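Progress Report to the Pretent Fund
Two-Handed Handling of Small Metal Parts
Second reporting period, through December

This was the period when we lost three weeks to a fault, and we want to start there. The short version: a gripper kept closing after a stop had been commanded. No one was hurt, nothing expensive broke, and the cell is running again with a fix we trust. We also came out of it understanding our hardware far better than we did in the fall, and the team is more excited about the coming quarter than at any time since the grant began!

A quick refresher on the work, for readers at Pretent who haven't seen the earlier report. The Rocha cell is two robot arms working on the same small item at the same time. One gripper holds, the other lifts, pulls or passes. We chose key hardware as the test family (split rings, tags, stacks of rings) for the simple reason that it is miserable to handle. Rings slide over each other. Tags spin on whatever they hang from. Metal is slick and thin, and half of what the gripper wants is hidden behind something else. If we can do this well, a lot of light assembly and sorting work starts to look possible.

Most of the period went to the hold-and-lift tasks. The holding gripper keeps the stack steady from below while the other one comes in from above, closes on a plastic tag and takes the weight of whatever hangs from it. The hard part is the last little bit of travel. Close too softly and the tag rolls out of the fingers. Close too hard and it shoots out sideways, or the ring gets wedged under the tip.
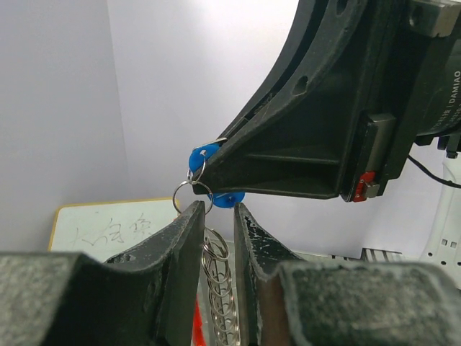
We had been creeping the closing force up for that reason. By the second week it was set at 70 percent of what the gripper motor allows, which gave us wonderful pickups and, as we found out, very little forgiveness when something went wrong.

What happened

On a Monday, mid-afternoon, an operator pressed the stop button during an ordinary lifting run. A ring had ridden up the side of the upper finger and she wanted to clear it before carrying on. Both arms froze right where they should. The upper gripper did not. It finished its closing stroke with the arms already standing still, bent the ring, and held on to it.

The operator's hand was outside the cell at that moment, and our rule says it stays outside until the status light changes. She followed the rule. We want to be plain about the fact that the rule did the protecting that day, and that the stop circuit should have been doing it too. These are small fingers but they would hurt, and anyone who works at a bench knows how natural it is to reach for a stuck part the moment the machine goes still.

We shut the cell down, tagged it out and wrote to our program contact the same evening. Thank you for the quick and very kind reply, and for agreeing to move the December demonstration. It took a lot of pressure off.

What we found

The first guess was a bad button. It was a perfectly good button. The second guess was a sticky gripper, and we spent two days taking one apart and putting it back together, which taught us plenty about screws and nothing about the fault.

The break came from going back through the logs. Clolau, the software layer that lets the two arms share one plan, sends its motion commands in short batches. The arm controllers throw away the rest of a batch when a stop comes in. The gripper controllers were set up to finish theirs. Most of the time there is nothing left in the batch that matters, so the stop looks instant. When the stop lands just after a close command has been sent, the gripper carries on and completes it.

Once we knew what to look for, we went through every recorded stop since the cell was first powered up. There were 137 of them with some gripper movement after the stop was registered. In nearly all of those the movement was a twitch too small to see from the operator's chair. A handful were full strokes, and the worst of them were in the weeks after we raised the force. We had been watching the arms, since arms are big and they move through space. We hadn't been watching the fingers.

There was a second finding, smaller but useful. Stops were being pressed most often in one kind of moment, when a part was swinging. Parts that hang from a split ring do not stay put. They turn, they catch on the stack below, and the operator sees trouble coming before the software does. So the worst behavior of the stop lined up neatly with the time people most needed it. 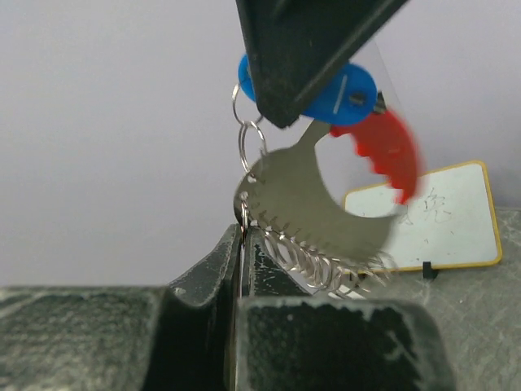 Broltorix Labs | Small Parts Handling Group

Swing, then, became part of the investigation. We had treated it as a nuisance for the vision side to put up with. It now has its own place in the test plan, and flat metal pieces hung from a tag get their own set of runs with the approach speed cut back. The difference is easy to feel when you sit at the cell. Things settle, and there is time to think.

What we changed

The gripper motors are now on the same stop line as the arms. That means a stop removes drive from the fingers directly, whatever Clolau has or hasn't sent. This was the big one and it took the longest, mostly waiting on connectors.

Clolau clears its gripper batch on a stop. Belt and suspenders, since the hardware change would do the job alone, but we wanted the logs to read correctly as well.

Closing force has come down. Pickups got worse for a few days and then better than before, once we went back to basics on finger alignment. We had been using force to cover up a tip that was a hair out of line! Lesson learned, and gladly.

There is one open question here that we went back and forth on. When the drive is removed, the fingers relax, and whatever they were holding can drop. For rings and tags that is fine. For heavier parts later in the program it may not be, and we will need some way to keep a part from falling without leaving a live motor squeezing it. We have two ideas and neither is ready to describe.

Operators also asked for a change to the status light. It used to turn green when the arms stopped. It now waits until the fingers have reported still as well, and it is mounted lower, next to where people are looking anyway.

How we tested it

We wrote a script that presses stop at random points in the task, hundreds of different points, in the middle of closing, opening, lifting, passing across. We set a limit of 40 milliseconds from stop to no finger movement, ran 2000 stops, and let it go through two nights and a weekend with soft foam blocks in place of parts. Every one came in under the limit. Then the operators ran their own stops by hand on real parts, trying to catch it out, and they were delightfully mean about it.

After that we went back to ordinary work, beginning with the holding task that had given us the least trouble before the shutdown: one gripper clamps the base under a coiled spring, and the other waits open beside the column and comes in for the tag at the top. It is a good restart task, as both grippers have something to do and neither one has to travel far.

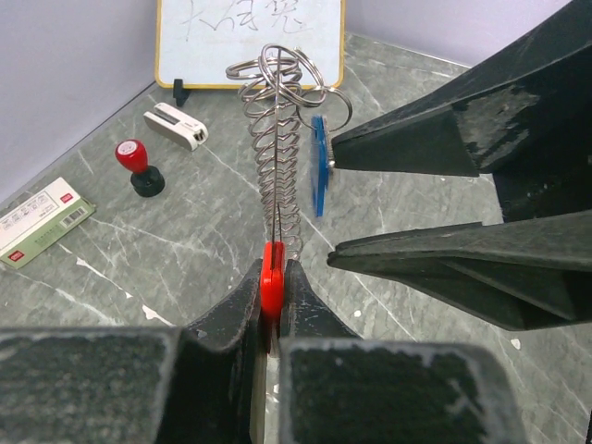 Photo: Rocha cell wrist camera / Broltorix Labs

Finger wear deserves a mention too. The pads and edges see a lot of bare metal, and on our older pairs the scuffing has reached the point where a tag grips differently on one side than on the other. Wear did not cause the fault. It did muddy the first days of looking, when we couldn't tell a tired pad from a late command. We have started swapping fingers on a schedule and keeping the retired ones in a labeled drawer for comparison.

Where the milestones stand

Hold and lift, tags and rings: done, and being repeated now at the lower force so the results are comparable.

Passing a part from one gripper to the other: started, behind by the three weeks. The early runs look very promising on tags and rather comic on single rings.

Lifting hung metal pieces without swing: not in the original plan. We would like to add it and drop the planned work on cord and string, which none of us will miss. Please let us know if that needs a formal change request.

Demonstration: we propose doing it late next quarter, with the stop test included as part of what visitors see. Several of us think it will be the best bit.

Spending

Connectors, relays and replacement fingers came out of the equipment line and we are still inside it. The lost time shows up under staff hours. We aren't asking for additional money this period. We may ask to move a modest amount from travel into equipment for a second set of gripper controllers, so that one can sit on the bench for tests like these while the cell keeps working.

What we need from Pretent

A yes or no on the milestone swap, ideally before we order the next batch of metal parts. A preferred week for the demonstration. And if any of your other grantees run arms and grippers on separate controllers, we would love to be put in touch. The random stop script is simple, it needs very little adapting, and we'd be happy to hand it over along with our logs and sit on a call while they try it.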